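Projects > Student reports > Household robots
Home Reports Teams Contact
Search this site Enter keyword

Can a Robot Tidy a Craft Table?
Xiuying Su, Vorkis group

Our question was simple: can a machine clear up after people who cut and glue? We gave the arm one small block to pick up from cardboard and put in a tray. It had 9 attempts on Sunday and succeeded in five.

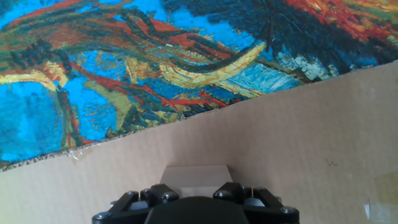 The failures were mostly of one kind. When the colour of an object is close to the colour of what lies under it, the program chooses a wrong place to close the fingers. Tape was also difficult, and we stopped trying after two attempts.

A person does this job without thinking. I would not yet leave it to the arm. In August we will repeat the test with a darker block.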